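May 9, 2018 - shared shop, back bench

Two arms talking to each other at last! I've been chasing this since March and tonight the Trotik script finally sent both of them out from home on one start command, no hand-timed second keypress. The fix was dumb: the left side was waiting on a message the right side only sent after it had moved. Swapped two lines and off they went.

Job for now is the Amaral box, bottom and lid. Left arm takes the dark tray by its upright panel, right arm goes for the clear cover. I love how solid the grip on that panel feels, so I'm leaving the left finger force at 5 and not touching it again.
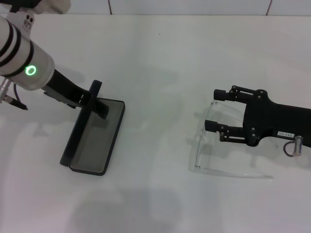
The cover is the fun one. It's thin, it's curved, and against a white table the edges are just a few glints, so I'm not trusting vision for it yet. Taught the pick point by hand and saved it as Ostus 194. Approach height is 702 in table units - lower than that makes me nervous with the fingers open.

Still to do:
Slow the right wrist on the last bit of the descent.
Try a dark mat under the cover.
Tie back the cable loops before anyone runs full speed.
Log is at nearly 3,000 lines, trim it.

If you're on the bench before me, please load the Asel profile first. The old one still has the swapped lines in it.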